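4.3 Failure Analysis: Premature Closure During Bottle Grasps

Of the 1000 grasp attempts logged at the Seria site, 286 ended in a protective stop. Nearly all of these came from one fault, which we call premature closure: the controller issued the close command before the fingers were centered on the bottle. The remaining stops involved the arm cable and are treated in Section 4.5. All trials used the tabletop cell shown in Figure 6, in which the bottle shares the surface with a pink plate and other small items.

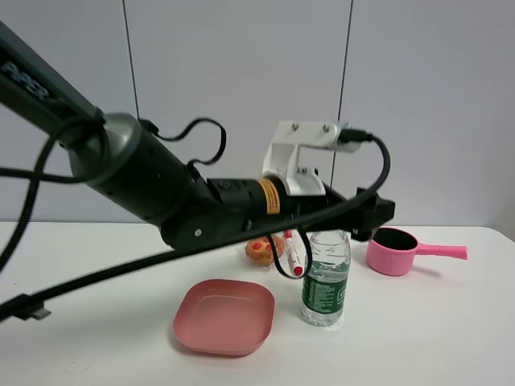

4.3.1 Source of the Fault

The Clorero controller estimates the distance to the target from the wrist view and closes the gripper when that estimate falls below a set limit. Clear plastic makes the estimate unstable. Over the ridged part of a bottle, the value could change sharply between two successive readings, and a single low reading was enough to trigger the close command. In the
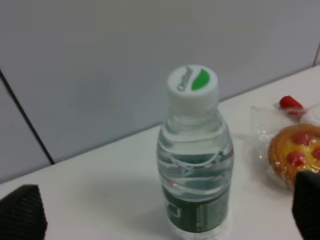

original release no second reading was required. The limit had been tuned in December on solid, painted blocks, for which the estimate was steady, and it was carried over to bottles without a new test. When closure came early, one finger met the bottle before the other and pushed it sideways. The force monitor then stopped the arm, as designed, but often only after the bottle had tipped.

We reviewed the fixed camera record together with the joint log for each stop. The side view was of most use during the last part of the approach, when the gripper and the upper part of the bottle overlap in the wrist view and the height of the gripper is hard to judge.

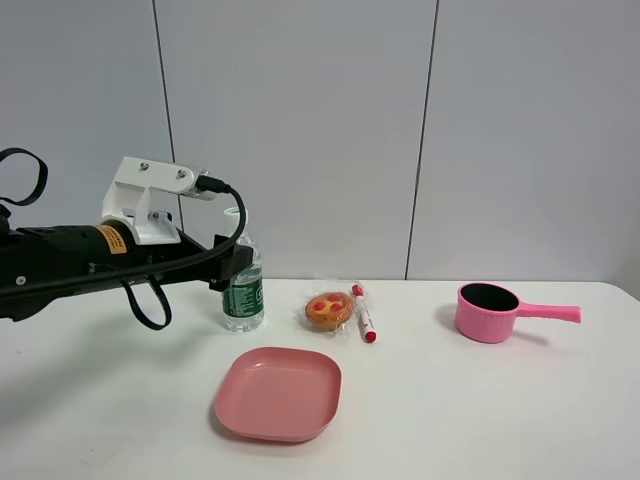

Could the fault have injured an operator? The risk was low under the site rules, which keep people outside the marked area while the arm has power. A tipped bottle can still spill water near live connectors, and we therefore class the fault as a safety matter.

4.3.2 Corrective Action

The revised controller requires three low readings in a row and compares finger contact on both sides before full force is applied. If only one finger reports contact, the arm holds its position and the grasp is abandoned. In a further 100 attempts with the revised controller, no bottle was tipped.
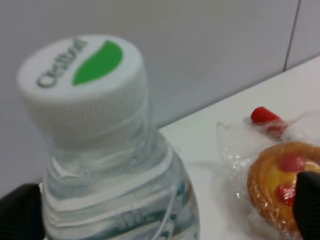

Stockdale, in a written response to the draft of this section, objected that 100 attempts are too few to show that the fault has been removed, and asked that the test be repeated with empty bottles. We accept both points. Aris has agreed to run a second series of 1000 attempts, and until it is complete the revised controller remains limited to reduced speed.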